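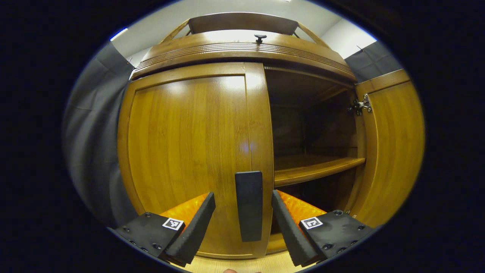 Mareike Rathjen asks whether cabinet doors are a fair test for the Rino hand-held gripper, given that most home builds begin with cups and blocks. The workshop's view is that they are. A door has weight, a hinge and a limited path, and a gripper that slips will show it at once.

For readers new to the thread: Rino is the hand-held gripper under construction at the Trovel shared workshop. A person carries it, and the recordings will later be used to teach a robot arm the same motions. The arm has not yet been built.

The fingers are in their second version. Orange pads with a bumpy surface line the inner faces, and each side carries a square marker so that software can measure how far the fingers are open. The first version used flat pads. Members reported that these slid on varnish.

The wooden cabinet was selected for its mix of tasks: two doors, a drawer with a small round knob, and an open shelf. Gray curtains have been hung behind it to keep the background plain.

The printed parts for one gripper weigh 485 grams before the camera is attached. Members who tested it for longer periods asked for less weight at the front. A lighter mounting block is being drawn and will be posted to the workshop folder in August.

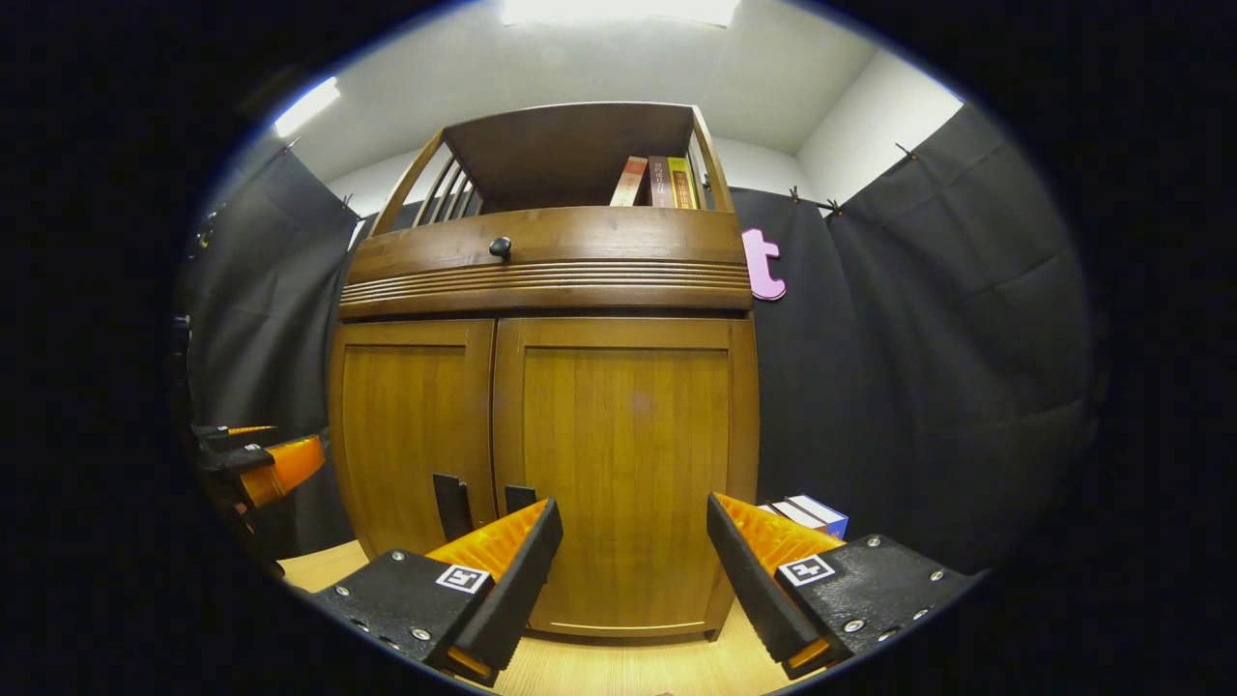
Would it not be easier to fit a larger knob to the drawer? The question came from a reader, Agarwal, and it has been raised at the bench as well. The workshop has decided against it. Household furniture will not be altered to suit the robot, and the small knob stays.

The books on the shelf will be used for a separate task. The operator is to take one book from the row and return it upright. Finger thickness is the main concern, as books packed tightly together leave little room for a pad on either side.

Two grippers are available for the sessions. Tasks that need both hands, such as holding a door while reaching inside, are to be recorded after the single-hand list has been finished.

The target is 200 recordings for the drawer and the same number for the doors. Each operator is asked to stop after 24 attempts and hand over to the next person. Attempts in which the grip fails are to be kept and labeled. Please do not delete them.

Members have asked about the Jindberg hinge adapter listed in the original plan. It has been dropped. The money will go toward spare pads and screws.

Drawings for the current fingers are in the workshop folder under "Rino, version 2." Members printing their own set should check the screw holes before assembly and report any cracks near the mounting block in the replies to this thread.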